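Notes for slide 7, equipment planning, after Rania Mansour's section on staffing

Start with the budget split. Gripper hardware is one line. Fingers, labels, storage and transport are four others, and last year they were all booked under "misc." Ask Crisanto to confirm the current headings before the talk.

Undari quote: 400 per spare finger set, 2 sets per station. Temitex is cheaper per set but ships in September. Do not compare totals until freight is added.

Advance to the pictures. Pause. 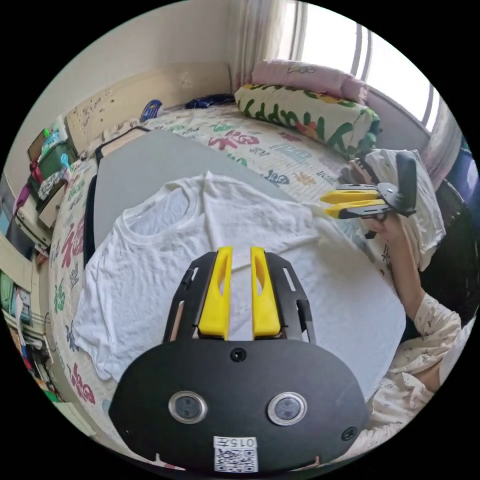
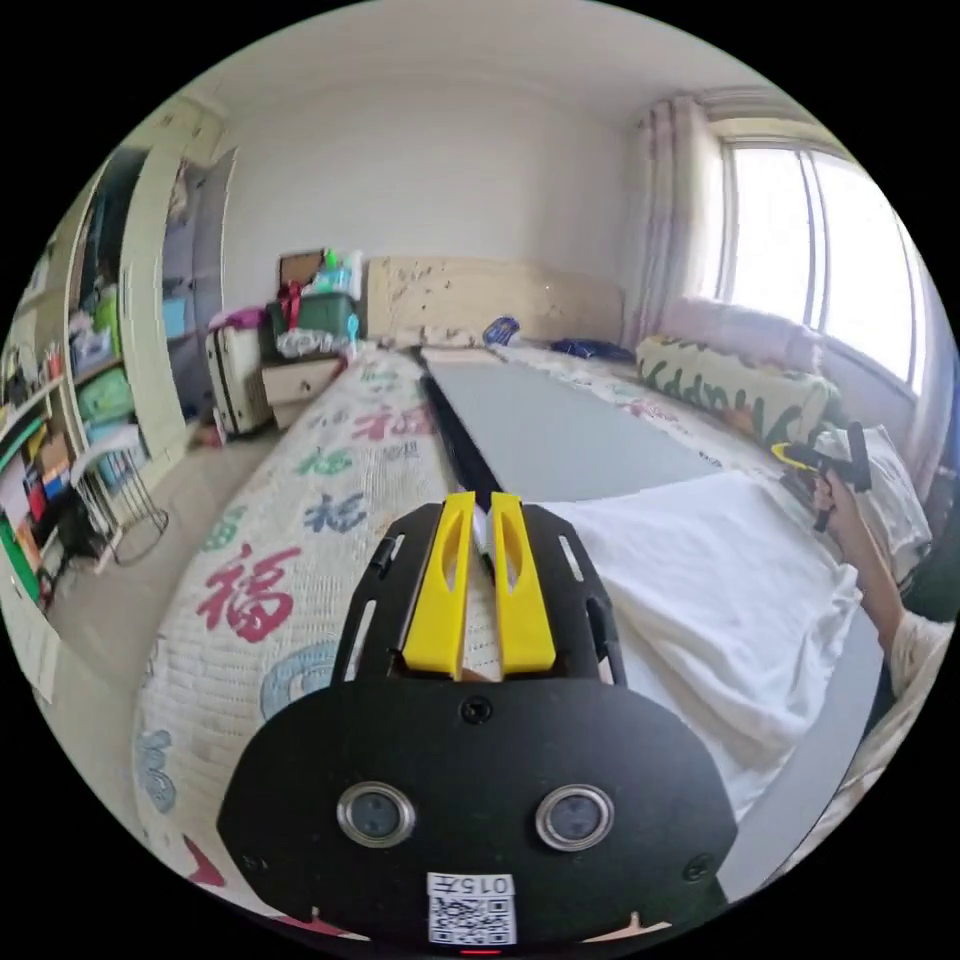 Planning by station has to cover everything used at the station, including items bought locally. Our first request to Astargate listed electronics only, and the second was delayed while Ayman Atallah priced the rest. Point to the long gray board on the bed. A flat work surface of that kind needs its own line, with a replacement rate and a storage cost. The grippers are used in pairs, so a spare is ordered per pair and held at the site. Single spares were tried on the Leone project and left stations idle.

Labels: each unit gets a printed number and a code. Purchasing should record that number at delivery, before the unit goes out. Rónán Costello has the register template.

Contingency: 2000 per site, released by Shadi Zoubi on written request. It covers fingers and mounts. It does not cover furniture or travel.

If asked about leasing: no figures yet. Temitex offered terms, and they exclude wear parts.

Next slide: delivery schedule.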